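# Workshop tips: recording simulated kitchen demos

Notes for anyone taking a turn at the Mamo station, updated Mar 10, 2026. Most of them come from Zodwa Visser, who has recorded more kitchen runs than the rest of us.

**Before you start**

- Load the scene fresh. Don't carry on from the last person's session.
- Set the fingers open before you press record. Half-open starts confuse the grasp labels.
- Turn your monitor up. The dark stone is hard to read on a dim screen, and the seams help you judge your heading.
- Write the task in one short sentence and keep to it.

**Approaching an object**

Come in slowly and line up the gap first, then move forward. With a flat thing standing up, such as a tablet, get one finger on each side before you think about closing. If you're off to one side, back out and try again. Pushing it straight with a finger counts as a failed run.

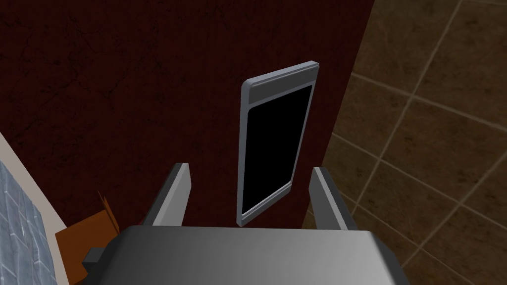 Two views from the gripper, one with a dark-screened device between the fingers and one over bare stone.

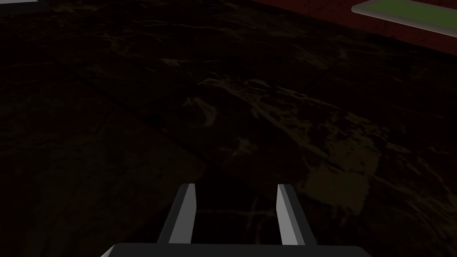 Leave a short pause before you close, and another after. Five seconds is too long; one is plenty. Long pauses teach the policy to sit still, and we had to trim almost 166 runs in September for that.

**Keeping runs useful**

- Vary where you begin. Six runs from the same corner are worth little more than one.
- Keep the clumsy runs if the task gets done. A small correction halfway is good material.
- Mark a failed run as failed. Don't delete it.
- Change the surface textures between batches. The Bumura set has the widest choice.

**Saving**

Export to the Fanomura folder at the end of each batch and check that the file count matches your tally sheet. The kitchen set stands at 3,190 runs. If the export stalls, leave the window open and restart the Hulteo uploader on its own. Closing both loses the batch.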